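# The last wash house in Cuslow

The wash house on Dollon Street opened in 1946, when most of the terraces in this part of Cuslow had a cold tap in the yard and nothing else. It was built of brick left over from houses that had been pulled down, and it shows. The wall facing the street changes colour halfway along, where one load ran out and another was started.

For the first few years there were no machines in it. There were coppers for boiling, stone troughs for rinsing and a row of iron drying horses that slid out of the wall on rails. Women booked a stall by the hour and brought their washing in prams. The booking ledgers survive, in a cupboard behind the boiler, and they make good reading if you like that sort of thing. Each page gives a name, a stall number and the time in and out. Some names appear at the same hour every week for twenty years, then stop.

Arben Dimitrov runs the place now. He took it on from his uncle, who had taken it on from the town when the town no longer wanted it. He is 70 and had planned to retire some time ago.

"I came in to help with the accounts," he says. "My uncle said it would be until January. He didn't say which January."

The town had 4 public wash houses at one time. The one by the canal became a carpet warehouse and then burned down. The one on Leka Road is flats, and the developers kept the word "WOMEN" over the side door, which the residents seem to like. The third was knocked down so that a roundabout could be made wider. Dollon Street stayed open mainly through a clause in the original deed, which says the building must be used "for the washing of clothes and linen" or go back to the family who gave the land. For a long time it was easier to leave it alone than to find the family.

What kept people coming is harder to pin down. Washing machines got cheap. By the time Dimitrov's uncle took over, most houses within walking distance had one in the kitchen, and the number of regulars fell every winter. It picked up again when the big houses at the top of the hill were split into bedsits. A bedsit has no room for a machine, and often the landlord won't allow one. Then there are duvets, which don't fit in a small drum, and football kits, which a lot of parents would prefer to wash somewhere else.

Stojan Obradović has been using the wash house since he moved to Cuslow to work at the bakery. He comes in after the night shift with two bags, one of whites and one of everything else. He does own a washing machine, he says, but it lives in a flat with thin floors and he doesn't like to run it while the family downstairs are getting the children ready for school.

He reads the paper while he waits. There are two benches, both original, and he sits on the one nearer the window. Over the years he has met a plumber, a chess partner and the woman who sold him his car. He has also had a long falling-out with another regular over whether a dryer may be emptied by somebody else once it has finished. His position is that it may, after ten minutes. Hers is that it may not.

The rules on the wall don't settle it. They were painted straight on to the plaster and have been touched up several times, with a few changes in wording each time. Spitting is still forbidden. So is "the boiling of fish", which Dimitrov thinks must have followed some particular event. Children must be kept away from the mangles, though the last mangle went to the museum when he was a young man.

The work itself has changed less than you might expect. Clothes have to be sorted, got wet, rubbed or shaken about, rinsed and dried. The hard part, in the days of the coppers, was lifting. A wet double sheet is heavy, and it had to be hauled from one tub to the next with a wooden stick, then through the mangle, then up on to the horse. The former users who recorded their memories for the local history group hardly mention soap. They talk about their shoulders.

They talk about each other, too. Several said they learned of deaths, engagements and sackings over the troughs before they heard them anywhere else. One remembered that a new bride's sheets would be looked over by everyone present, and that she had gone to the canal wash house for her first year of marriage to avoid it.
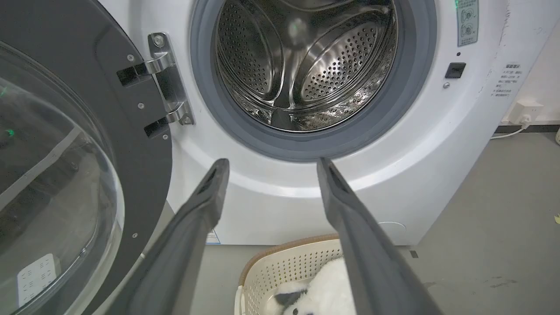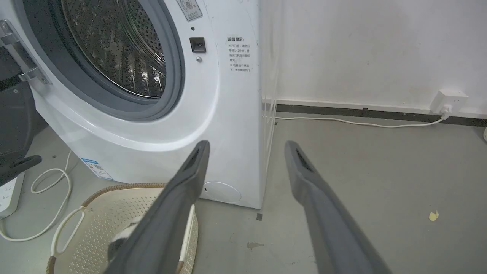 Dimitrov is wary of this kind of talk. Visitors who have read about the old days sometimes tell him how sad it is that people now sit with headphones in. He points out that the women in the ledgers didn't choose to spend a whole morning there every week. They had no hot water. If you had offered them headphones and a seat, he thinks, they would have taken both.

Money is the present worry. The roof over the drying room needs replacing, and the boiler is kept going with parts from a boiler of the same age that was taken out of a school. Gas costs more each year. He has put the price of a wash up once since he took over, and lost a few people by it. A laundry company called Momeo, which collects from the door and brings everything back folded, has put leaflets through most of the letterboxes on the hill. Dimitrov has one pinned up in the office. He says the folding looks very good.

The deed came up again this year, when the town surveyed its older buildings. A solicitor traced the family who gave the land to two cousins, neither of whom had heard of it. One wrote back to say she had no wish to own a wash house. The other hasn't replied.

In the meantime the doors open at seven. Obradović is usually on the step by then, bags at his feet, and Dimitrov lets him in by the side so that he can get started while the lights are still warming up.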